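Does Vandholm shirting shrink?
Cotton shirting shrinks up to 2% in length on the first wash. Wash and press the fabric before cutting.

What does the number after the style name mean?
It is the dye lot. Lots 224 and 774 are close in shade – order all yardage for one garment from the same lot.
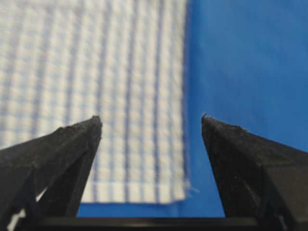
Light blue check on white, spread flat.

How do I find the straight grain on a check?
Follow a line of the pattern for woven checks. For printed checks, pull a thread, as the print can drift off grain.

Can I return cut fabric?
No. Swatches cost nothing and ship within 9 days. Write to Raelene Hoani at the sample desk.

Page updated 2024-07-17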